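Worktop refinishing: matt or satin?

Started by hobbin_end, 5/23/23

hobbin_end
I've got a painted desk top, 60 cm deep, that I did in white eggshell three years ago. It has gone shiny where my arms rest and dull everywhere else. I'm going to rub it down and start again. The tin I have left is Truvik satin, but my neighbour Milagros Ortuño did her kitchen table in Rudholm matt and I like the look of it more. Has anyone used either on something that gets daily wear?

pellow
Satin. Matt paint on a desk will mark the first time you put a mug down. I did a hall shelf in Rudholm matt and was touching it up by June.

greyholm_k
Disagree with pellow. Matt is fine if you put a proper clear coat over it. The problem is people stop at two coats of colour and call it done. Mine has had three coats of water-based varnish and the children do their homework on it.

pellow
Then it isn't matt any more, is it. Three coats of varnish and you've got satin with extra work.

greyholm_k
You can buy dead flat varnish. Sepúlveda do one. It needs stirring well or it dries patchy.

hobbin_end
I hadn't thought of the flat varnish. Is it the kind that yellows? The desk is under a window and I'd like it to stay a cool white.

greyholm_k
Oil-based will yellow. Water-based hasn't on mine. Pale greys hide it better than a pure white if you're worried.

tansy_low
I'd look at the colour as much as the sheen. Very pale greys change a lot with the light, so paint a test board and move it about for a day before you decide.
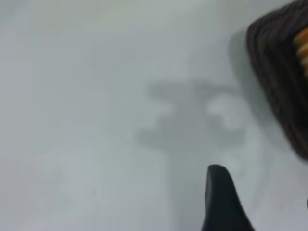 Re: preparation before the first coat

hobbin_end
Splitting this off as it's a separate question. How far do I need to take the old eggshell back? I have 120 and 240 grit in the shed.

pellow
You don't need bare wood. Wash it with sugar soap, let it dry overnight, go over it with the 120 until the shine has gone, then finish with the 240. Wipe the dust off with a damp cloth.

tansy_low
I'd take the arm patches down further. There's hand grease in them and paint won't hold. I had a 12 inch strip peel off in one go on a dressing table.

pellow
That's what the sugar soap is for.

tansy_low
I used sugar soap. It still peeled.

greyholm_k
Treltix primer over the worn bits would sort that. One thin coat, leave it overnight, light rub with the 240, then colour.

hobbin_end
Thanks all. I'll prime the patches, do two coats of pale grey and try the flat varnish on the underside first. If it goes patchy I'll use up the satin.

pellow
You'll be using the satin.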